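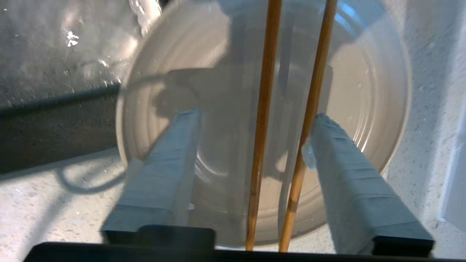
La vaisselle, terrain d'essai pour l'apprentissage par démonstration

Recherche > Robotique > Manipulation

Publié le 25/11/23, par la rédaction de Flollness

Saisir deux baguettes près d'une assiette blanche mouillée demeure un exercice exigeant pour une pince à deux doigts. Le bois est mince, la glaze réfléchit la lumière et les gouttes d'eau perturbent l'estimation des contours. Le laboratoire Lauritsen a retenu ce type de situation pour évaluer Getus, sa méthode d'apprentissage par démonstration fondée sur la seule vue du poignet.

Le corpus réunit 2 113 démonstrations, dont 1 389 comportent des objets mouillés. L'équipe a ensuite soumis le modèle à 137 essais dans des cuisines absentes de l'entraînement. Les échecs se concentrent sur les objets fins, lorsque l'ombre de la pince recouvre la zone de contact. L'ajout de 40 démonstrations de reprise, enregistrées après une saisie manquée, a réduit ces erreurs sans modification du matériel.

Une seconde campagne est prévue en avril sur le site de Butcombe. Elle portera sur les couverts métalliques.

Contact | © Flollness, tous droits réservés | Haut de page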